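Ok, table setting thread, because I have been thinking about bowls all week and someone has to hear it!

Started with the cloth. Lime green, round table, all the way down to the floor. I was so nervous about that color and now I want it on everything – curtains, napkins, maybe a coat.

Then the bowls. Tan ones, six of them, and I love how warm that tan gets next to a loud green. I tried white first (from Nilla, the little secondhand place) and it just felt like a cafeteria.
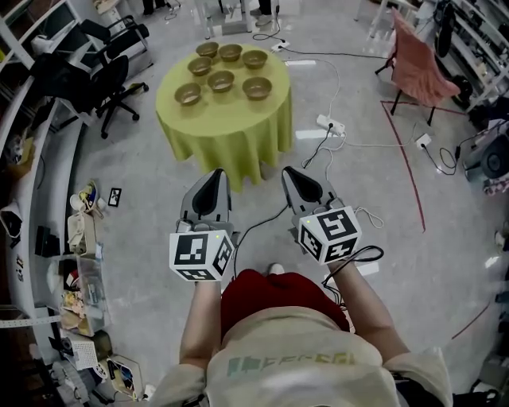 Layout took me longer than the cloth did. A ring is what everyone does on a round table, so I went with two rows of three and I'm so happy with it. It looks neat, and there's space left over for bread.

If you're doing this at home, let the cloth fall in its own folds! I used to iron and pin and fuss. Soft folds look so much nicer.

Next up is a fall version for September. I'm thinking rust or a deep plum cloth, same bowls. Tell me your favorite color to put under tan – I'm reading every reply!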